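Setting up saved replies for a shared support inbox

24 Feb 2025, posted by Poppy Garside

Quick one. Three people asked me this month how we got our saved replies under control in Plilo so I'm writing it down once. Should work in most ticketing tools, the menu names will differ.

Before you start
You need admin rights. Also an export of closed tickets, last couple of months is plenty. Have a spreadsheet open.

Step 1. Export what you already have
Settings, then Replies, then Export. Ours came out at 141 saved replies. Half of them written by people who left. Don't edit anything yet, just look.

Sort by last used. Anything not touched since last April, move to an Archive folder. Don't delete, someone will want one back the next morning.

Step 2. Tag your closed tickets
Go through the export and give each ticket one tag. One. "Where is my order", "change address", "refund status", "item damaged" and so on. If a ticket has two questions, tag the one the customer asked first. Elsie Ashworth on our team did 64 in an afternoon and by then the big groups were obvious.

Step 3. Write the top 20
Only 20. Start with the biggest tag and work down.

Each reply needs:
The answer in the first line
What happens next, and when
A link to the help page if there is one

No "we apologize for any inconvenience". No "kindly". Read it out loud, if you wouldn't say it on the phone then cut it. 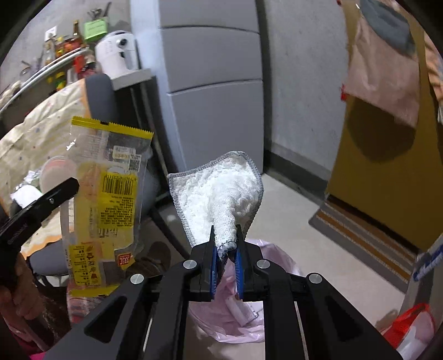

White towel, gray edging, and a clear snack wrapper.

Step 4. Name them so people can find them
This is where ours went wrong the first time. Names like "Reply 7 new FINAL". Use topic first, then the situation:

Refund - not received yet
Refund - partial
Address - already shipped

Reps type the first few letters and pick. Keep the dash the same everywhere or the sort order goes funny.

Step 5. Add the fill-in fields
Customer name, order number, carrier. That's enough. In Plilo you type two curly brackets and pick from the list. Always set a fallback for the name ("there" works fine) or somebody gets "Hi ," and screenshots it.

Send a test ticket to yourself. Then one from an acount with no name on it.

Step 6. Lock editing
Replies, Permissions, set to Leads only. Everyone else can suggest a change with the comment button. We check the comments when the queue is quiet, takes a few minutes.

If it goes wrong
Fields showing as plain text: you pasted from a doc. Retype the brackets by hand.
Reply missing from the picker: its still in the Archive folder, or the inbox isn't ticked under Sharing.
Two inboxes, like our Clemgate and Darnano ones: tick both under Sharing. Dont make copies, they drift apart.

Next post will be on routing rules, once I've finished moving ours.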